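July 24, 2021
By Ah-rin Kwon and Tyson Ross

3. Stone worktops in shared kitchens

3.1 Choice of material

The kitchens in the Kaijage building were fitted with stone worktops when the house was divided into flats. Residents in our interviews gave two kinds of reason for liking them. The first was practical: a hot dish could be put down without a mat, and a knife left no mark. The second had to do with looks. Several people said that a plain white or black top showed every crumb, while a veined one could go a day or two without wiping before anybody complained.

This second point matters more than it may seem. In a kitchen used by one household, the person who makes the mess usually sees it and clears it up. In a shared kitchen the work is divided, and people act on what they can see. A surface that hides dirt puts off the moment at which someone feels obliged to clean it. We return to this in Section 4, where the cleaning rotas are compared.

3.2 Pattern and the visibility of dirt

We asked 80 residents to look at sample tiles under kitchen lighting and to say whether each tile needed cleaning. Half of the tiles had been dusted with flour, tea leaves or dried sauce, and the rest were clean. The samples fell into three groups: plain, evenly speckled, and veined with uneven patches of colour. Each resident judged 12 tiles.

Flour was found most easily on plain dark tiles and was often missed on tiles with pale flecks. Tea leaves were the reverse, and were missed mainly where the stone already had brown or olive areas. Dried sauce gave mixed results. On the veined tiles some residents reported stains that were part of the stone, and a few tried to rub them off with a thumb before answering. Fine pale veins were the feature most often taken for damage. One resident from the upper floor told us she had scrubbed at a vein for most of her first week before a neighbour put her right.

Mottled stone of the type shown in Figure 3 has veins and flecks spread unevenly, so that one part of a worktop may hide flour well and another part hardly at all. Residents who had lived with such a top for some time knew this and prepared food at the darker end. Newer residents did not, and used whichever end was nearer the cooker.

3.3 Sealing and repair

Untreated stone takes up oil and red wine. The building's managers had the tops sealed with Holtetik, a water-based product, and asked residents to avoid vinegar and bleach. Few remembered this. In the June interviews most named washing-up liquid as their only cleaner, with Zikley spray used for the sink. Chips along the front edge were common and had been filled with a tinted resin, which residents rarely noticed unless it was pointed out to them.

The Rostov building, used for comparison, had laminate tops throughout. Complaints there were about swelling at the joints and burn rings, and dirt was hardly mentioned. 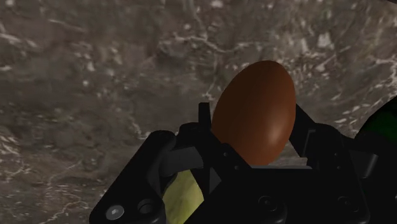

Figure 3. Mottled grey-brown stone with thin white veins and pale speckles (computer rendering).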